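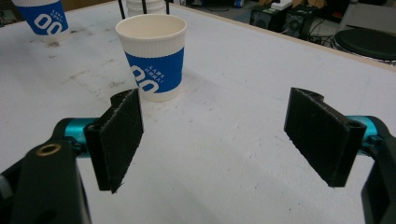
A visit to the Lusudora ground

In February I went to the open day of the football club in Onley. I am living in this region for two years now, but I had only seen the ground from the train. The open day started at 10 in the morning and the entrance was free.

First we walked on the Pritchard Stand, which is the old side. It has 761 seats, all of them under a roof, and from the top row you can see the river behind the far goal. The guide told us that the other three sides are only for standing, and that the away supporters get the corner next to the parking lot. I asked if they will build seats there too. He said the plan exists but the money does not yet.

After that came the dressing rooms. The home room is smaller than I expected, with a low ceiling and one long bench. The visitors have two showers less, and our guide was a little proud of this.

The part I liked most was the pitch. We were not allowed to step on the grass, but the ground staff explained how they cover the goal areas against frost. In the afternoon the under-15 team played a friendly match against Okell. It ended 2-2, with a very nice free kick for Okell just before half time. Over 300 people stayed to watch it, and the line for hot soup was long.

The club shop takes only cards. Old match programs are on a table by the door, and I bought one from a cup game against Okell, which the home side lost.

The next home game is on a Friday evening, and I have already my ticket for the Pritchard Stand.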